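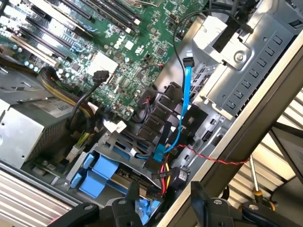

I get more hum out of my old Handon amp in January than any other month, and I've finally got a routine for it! First I pull every input and listen. If the hum goes away, it's a cable (mine was the turntable ground wire, hanging on by one strand). If it stays, I plug the amp and all the sources into the same outlet strip and try again. Keep speaker wire away from power cords too, and where they have to cross, cross them square. My friend Nia Maddocks swears by wiping the RCA plugs with a little contact cleaner, and I do that now with everything switched off. Her Pritchard speakers do sound great.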